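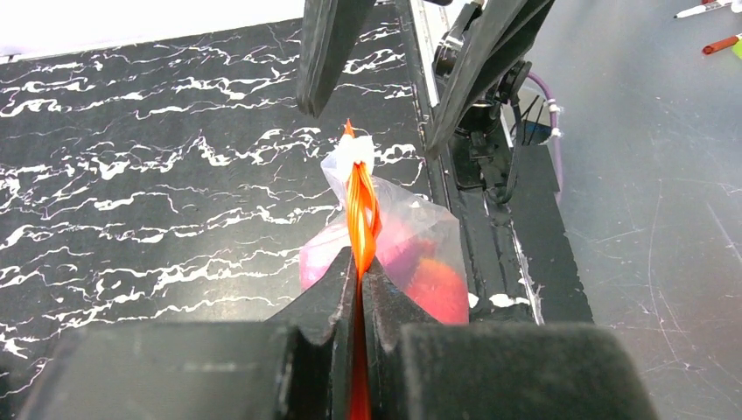 Give Me the Boring Robot

I spent Wednesday afternoon at the Ellance open day, and I'd happily go back for the bag table alone. Everybody else was crowded around the big talk up front (fair enough, there were snacks), but I stood for up to 50 minutes watching grippers deal with a clear plastic bag and the shiny orange strip at its neck, on a black marble-patterned top.

Now, try that at home! Thin plastic slides, folds and bunches up, and my own fingers lose that fight most weeks. So when Barrett Crenshaw, who was running the table, apologized to us for how slow it all was, I wanted to argue with him. Slow is fine. I'd rather see one fussy little job done slowly than another robot dancing to loud music.

My only gripe is that Ellance gave this table 4 lines in the program and put it by the coats. Lyle Ruiz-Ortega, who drove over with me, walked right past it twice. Next December, please, put the bags up front and let the dancing robot hang out with the coats.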